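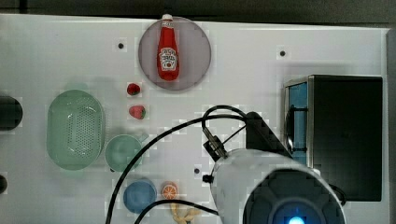
Kelly Conceição @kellyconceicao

OK, I have a whole thread in me about kitchen color and I'm going to let it out. Specifically: what happens when you take things out of the cupboards and put them on a plain white surface. I have been doing this all week and I can't stop!

Background for anyone new. I'm redoing my kitchen very slowly and very cheaply. The walls are staying. The cabinets are staying. What I'm allowed to change is the stuff — plates, bowls, cups, the things you grab every day. Total budget 200 dollars, and I've already spent 41 of it on a lamp, so, you know.

First discovery: pale green is so much better than I gave it credit for. I always thought of it as a hospital color. Then you put a pale green colander and a pale green cup on white and they look like spring. I want everything in this green now. I want a green dustpan.

Also the colander is oval!! I have had round ones my whole life. An oval one is long enough for a bunch of asparagus or a whole vine of tomatoes, and it sits across the sink in a way my old one never did. I got properly excited about a colander on a public website and I stand by it.

The little holes in the bottom are in a grid, too. Very tidy. My old one had a starburst pattern and rice would get stuck in the outer points every single time.

Second discovery, and this is the one I argued with my sister over: the gray-mauve plate. She says it looks like dishwater. I say put something red on it and then come talk to me.

I put the ketchup on it. Heinz-style bottle, white cap, lying down flat like it's being served for dinner. Look at how red that red gets! On the white table it's just a ketchup bottle. On the mauve it's practically a portrait.

Somebody always asks, so yes, the plate has a slightly darker rim, and I think the rim is half the reason it works. A plain flat color can look a bit unfinished to me. The rim gives your eye a place to stop.

Third thing. Blue and orange. I know, I know, everybody's art teacher told them this in sixth grade. But a halved orange next to a blue bowl is still a thrill, and I did it at breakfast with whatever was out, no planning at all. If you own one blue bowl, go get an orange.

(My one blue bowl came from Fagundes, the secondhand place behind the post office. They have a shelf of single dishes with no matching partners and it is my favorite shelf in town. I go in for one bowl and come out an hour later knowing everything that's happened to the owner's knee.)

Strawberries! I am putting strawberries in their own post. Two strawberries on a white table is plenty. I used to think you needed a big heaped bowl for it to look like anything, and two of them just sitting there with a bit of green leaf showing made me happier than the heap ever has.

It did get me thinking about how much fruit I hide in the fridge. If the berries are going to be eaten today, they can live out on the table today. They get eaten faster when I can see them, and I stop finding that sad little box at the back with one gray one in it.

Now a question from Astorico (hi! love your balcony posts) who wants to know if a white table is a nightmare to keep clean. Yes and no. You see everything. Every crumb, every ring from a mug. But you see it right away and you wipe it right away, and my old dark table was keeping secrets from me for years.

What I do: warm water, a drop of dish soap, a cotton cloth, then a second dry cloth. The dry cloth matters if your surface has any shine to it, or you'll get streaks when the light comes in low. Beet juice and turmeric I treat as emergencies.

Ketchup I treat as a medium emergency.

Next one is a method more than a discovery. Before you buy anything new for the kitchen, clear one surface and lay out the things you already use in a normal day. Not the good china, the real stuff. The cup you reach for. The bowl you eat cereal from. Whatever sauce is always open.

Then leave gaps between them. This is the part I got wrong the first time! I crammed everything together and it looked like a yard sale. Spread out, with white showing in between, you can see each thing and what it's doing to the thing beside it.

Stand up and look straight down. Seriously, get on a step stool if you have to. From above you lose the heights and you mostly get shapes — circle, oval, circle, long skinny bottle — and it is so much easier to tell what you have too much of. I had way too many circles. Everything in my kitchen was a circle.

After that, take one thing away and see if you miss it. I took away a brown mug I've had since college and felt nothing at all, so off it went to Fagundes, where I hope it's having a nice time on the singles shelf.

My daily colors, as of now: pale green, gray-mauve, one blue, and then whatever the food is bringing. The food brings the red and orange. I think that might be the whole trick for me. Quiet dishes, loud groceries.

It also explains why I never liked my red plates. I was making the plates compete with the tomatoes and the tomatoes were losing! Poor things.

Places I've been looking, since my messages are filling up. Plimen has a good pale green but it leans minty, so check it in daylight. Kimolitz does a grayer one that I like more, and they sell pieces one at a time, which is how I shop. I don't get anything from either of them, I just look at their websites in bed.

Please don't go buy a full set of anything on my account. A set of 13 matching green things would scare me. Get one cup. Use it until you know how you feel about it.

Speaking of cups: a short handle is underrated. My big looped mugs knock into each other in the cupboard and I've chipped two that way. A short handle tucks in. I can fit another whole cup on that shelf now, and I've been looking at the extra space like it's a room addition.

Someone asked if keeping the ketchup out on the table is safe. I put mine back in the fridge after meals, that's how I was raised and the label on mine says to. It comes out for dinner, gets its moment on the mauve plate, and goes home.

My sister has now seen the plate in person with scrambled eggs on it and would like it known that she has moved from "dishwater" to "fine." I'm counting it as a win. Wait until she sees it with peas.

Still to do: dish towels. I have a drawer of 500 towels (it feels like 500) and every one has a rooster on it. I love the roosters. The roosters do not go with the green. I'm open to ideas, and I'm also open to keeping one rooster as a treat.

If you try the laying-out thing, send me what you find! I especially want to hear your accidental color pairs, the ones that happened while you were making lunch. Blue and orange is taken. Someone out there must have a good purple and I have no purple in this house except half an onion.

Off to make shakshuka now. Going to eat it from the blue bowl and report back on the red-and-blue question in a bit.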